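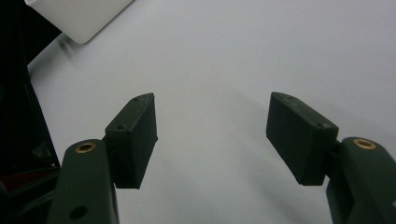
Ticket: Replacement finger pads and spare fingers, budget request
Opened by: Iqra Dogar
Opened: 2026-07-08
Status: waiting for quote

We need to decide what to order for the hand-held grippers before the August purchase round closes. Prelden offers the complete finger set, pads included. Dalisay sells only the pads, in packs of 5.

Update 1
I asked Prelden for the price of the finger set with threaded inserts already mounted. They answered 1,416 with shipping. Without inserts it is 1,056, but then we must press them in ourselves and we have no tool for this. The tool is not in my budget line.

Update 2
Dalisay confirmed that their pads have two holes on the top edge, same as ours. They did not confirm the distance between the holes. I sent the drawing again – the first one was the old revision, my mistake.

Update 3
Gemari from purchasing asks if we can stay under 300 this quarter. With pads only, yes. With fingers, no. Please, can the lab tell me if the green fingers are still good enough to keep until next year? I can't judge this from my desk.

Next step: the lab answers on the fingers, Dalisay answers on the hole distance. I keep the Prelden quote open until then.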